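17/06/2024 — Taller de tapizado, butaca Sillmont

Sigue la revisión de la butaca gris de respaldo envolvente. Vasco Teixeira terminó ayer el repaso de las costuras interiores y dejó anotado que la tela no cede en la unión del respaldo con el ala izquierda. Conforme. Queda por decidir la espuma del asiento.

Espuma: la muestra de Varton recupera bien tras 30 minutos de carga. La de Zondeck tarda más y deja marca en el canto delantero. Se descarta Zondeck para el asiento; puede servir para relleno de alas en otro modelo. Densidad de la Varton según ficha del pedido de enero, sin comprobar todavía en báscula.

Cojín suelto: funda crema con flecos. La funda tira del borde superior y forma pliegues verticales. Jong-dae Song propone cortar el relleno 14 mm más estrecho; yo antes probaría a repartir la fibra hacia las esquinas. El peso actual del relleno es de alrededor de 400 g, cifra de Jong-dae.

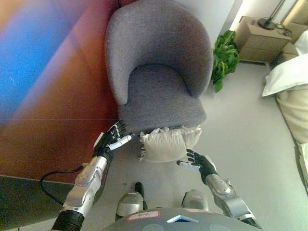
Butaca gris con el cojín crema en el canto delantero del asiento. Se aprecian los pliegues verticales de la funda.

Los flecos siguen sin resolver. Son cortos y se deshilachan; con el cepillado empeoran. Pedir a Jang un metro de la variante con cordón de remate y comparar en la misma funda antes de coser nada más.

Posición del cojín para la ficha: centrado contra el respaldo, esquinas a la misma altura, flecos sueltos por delante de la costura. No apoyarlo en el canto — resbala hacia el suelo con poco empuje y la funda se retuerce sobre el relleno.

Tejido de la butaca: gris moteado, lote 99. Al comparar retales conviene mantener la misma dirección de pelo y la misma luz, porque el moteado engaña bastante. Vasco guarda un retal del lote anterior en el cajón de patrones.

Pendiente:
Pesar la espuma Varton.
Rehacer el reparto de fibra del cojín y medir otra vez el ancho.
Escribir a Jang por el cordón.
Revisar las patas con la butaca volcada sobre manta.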